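FOR IMMEDIATE RELEASE

Noltham, June 9, 2019

KILTER HANDWRITING FESTIVAL BACK IN AUGUST, BIGGER ROOM, SAME PENS

Entries open now for Kilter, the Noltham handwriting festival. Two days in August, at the Kivus Building on the river side. Free to get in. Workshops are ticketed, see below.

Last year's festival drew 2,484 visitors, which was more than the old library annex could take, and there was a line down the steps most of Saturday. Hence the move. Kivus has a proper ground floor hall plus five smaller rooms upstairs, an elevator, and parking behind (enter from Mill Street, not from the bridge, the bridge gate will be locked).

What Kilter is, for new editors on this list: a festival about everyday handwriting. Grocery lists, letters home, notes on the fridge, the board outside the bakery. Calligraphers are welcome and some come every year, but the prizes are for ordinary hands. Messy is fine. Left-handed smudging is fine, there is a class for it.

New this year is the Short Line prize. Entrants write one line of six words or fewer, on any surface that will take ink or marker. Paper, card, slate, whiteboard, a paper bag. Judged on the writing and not on the saying, so a borrowed phrase is OK as long as the hand is yours. Photos accepted for first round, finalists bring the real thing. 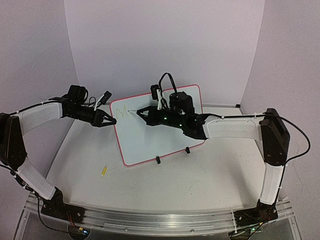
Small whiteboard on a white tabletop.

Marker has been the sticking point in planning. Ink judges like to see pressure, thick and thin, where the nib turned. A marker gives you almost none of that. So Short Line has its own score sheet, and the judges will be looking at spacing and slant and how the letters join, or don't. Color is not scored. Pale colors are allowed but please check your photo before sending, yellow on white can disappear on a phone screen and we can only judge what we can read.

Other classes are as before:

Letter to a Friend, one page, any pen
The List (shopping, packing, chores)
Recipe Card, front side only
Envelope, addressed, stamp not required
Under Twelves, pencil allowed
Left Hand Class

Prize fund stands at $3,780 this year, split evenly across the classes, with Under Twelves paid in art supplies. Kermani Paper has put up the fund and is also suppling the practice pads. Their table will be by the front doors both mornings.

Workshops. Beginners' cursive runs on both days, mornings only. Board lettering for shops and cafes is in the afternoons, bring your own board if you have one, any size you can carry by yourself. There will also be a reading-old-letters session, where visitors can bring a family letter they can't make out and sit down with somebody who can. That one filled up fast last year so book it first. Workshop tickets go on sale through the festival desk at Kivus and at the Noltham library counter.

The Short Line prize came out of a suggestion box slip last summer. The slip said people who write one good line on a board every morning never get a ribbon for it. Fair point. Rules took all winter.
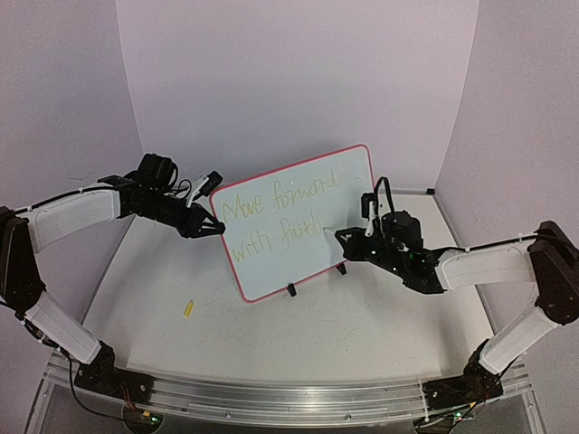

Mahtab Bahrami said she would be entering for the first time and had been putting it off for years over her lowercase f, "which has never once come out the same way twice." She said she had expected a festival like this to be all copperplate and gold ink, and changed her mind after seeing the List class, where the winning sheet had a coffee ring on it and the word "onions" crossed out. She added that she'd like the results put up sooner than last time.

On that: results will go up in the hall at the close of each day and on the festival page the same night. Winning sheets can be collected from the desk or mailed back if you enclose a return envelope with enough postage.

How to enter. Forms at the library counter, at Kermani Paper, or from the festival desk. One entry per class per person. Write your name on the back of the sheet and NOT the front, judging is blind. For boards, put the name on a sticky label underneath. Entries recieved without a form will be held at the desk until claimed.

Press: photographers welcome from opening on the first day, please sign in. Judging room is closed to everyone until results are posted. Interviews with judges by arrangement, after results only. Sample sheets from last year's winners can be sent on request, please allow a couple of days.

Contact: Kilter press desk, Kivus Building, Noltham

ENDS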